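Budgeting for the second pair of hands

The quote from Rurnero came back on Friday and the hands alone are 3,433 a pair. I had penciled in less. Most of this post is me working out which lines of the budget move as a result, and which ones I refuse to touch.

Background for anyone who skipped the May post: we run one humanoid on household tidying tasks, mainly footwear and small items picked up from floor level. The request was for a second full robot. That was turned down, and fairly. What we can have is a spare pair of hands, a set of wrist parts and a maintenance allowance, provided I can show what each is for.

Hands first. They are the part that meets the furniture. A shelf edge, a table leg or the floor will all load a finger sideways, and the fingers are not built for much of that. With one pair, a bad finger means the whole robot is idle until the part ships. Rurnero gives 90 days on replacements. Indell is quicker but sells the hand only with its own wrist adapter, and the adapter changes the tool length, so every reach would have to be taught again. Lamai Nuchit priced that work in hours and it came out worse than simply holding a spare pair on the shelf.

Covers are the cheap line and I want more of them. The black sleeve over the hand and wrist keeps lint out of the joints and takes the scuffs. It also adds bulk, and bulk matters on any task where the fingers have to get under something low. 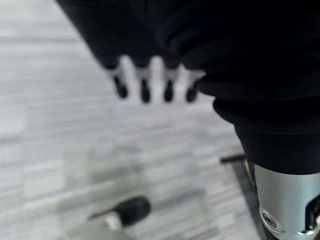 Fingertips over the carpet, with the cover on.

I have put down 200 for covers and fingertips together. Nighat Tarar thinks this is low. She may be right, but fingertips are a consumable and can be reordered out of the running budget without asking anyone. Covers come from Culska and have to be ordered in one batch.

The next question was whether a simpler gripper would do. Two jaws, far fewer moving parts, a fraction of the price. For a marker on the floor, probably yes. For slippers I am less convinced. A slide has a thick sole and a wide strap, and the useful places to hold it are the front edge of the sole and the strap itself. Getting there from above, with a second slipper close alongside, favors separate fingers. The lower shelf is harder again, with less room for the wrist and less light to work by.

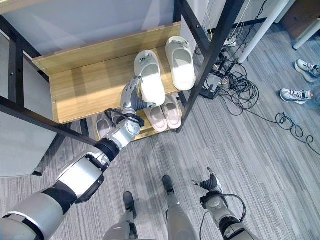 Right hand at the upper shelf, going for the left of the two white slides.

So the jaw gripper stays off the list for this year. Ans Dierckx has asked me to keep the Nautiyal quote on file anyway, and I have.

Items that cost little and that I keep forgetting to budget:

Cable clips and floor trunking. Loose cable is a hazard for feet, human and otherwise.
A second power strip, mounted off the floor.
Spare wrist screws, in the correct length this time.
A lamp for the lower shelf.

Items I took out:

The replacement flooring. Striped carpet is not my favorite background for vision work, but it stays until someone has numbers against it.
The extended service plan. It excludes fingers, and fingers are what we would claim for.

That leaves one open decision. Meenakshi Uniyal wants the spare hands bought as a left and a right. I would buy 2 rights, given how our tasks are set up, and accept the risk on the left. Rurnero will sell them singly but drops the pair price, and I am waiting for the revised figure. The order goes in once I have it.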